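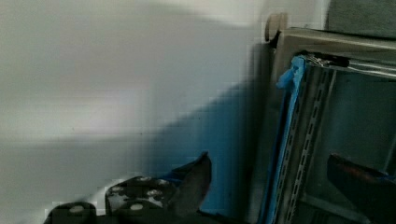
Chapter 4
Chores, and Why They Are Hard

If you have ever put up a set of shelves on a Wednesday evening, you will know that the instructions leave out nearly everything your hands do. They say "fit the shelf". They say nothing of feeling for the slot, or of pulling away a bit of blue film that has curled over the edge of the metal and got in your way (and has there ever been a new cupboard without some?).

Small jobs like these are what this chapter is about, and I hope you will be patient with them, for they are a good deal more interesting than they look! A machine may weld 3,000 brackets in a shift and still be stumped by a crumpled wrapper, which never lies the same way twice.

We shall begin in the workshop at Cutcombe, where the Truvside trials gave one arm 50 tries at clearing packing from a cabinet. It managed 38, which pleased everybody until they looked at the clock: some tries took longer than a person needs for the whole cabinet. Then we go indoors, to the kitchens of Druvville, where things get muddier still.

Before reading on, peel a sticker off something and notice which finger moves first.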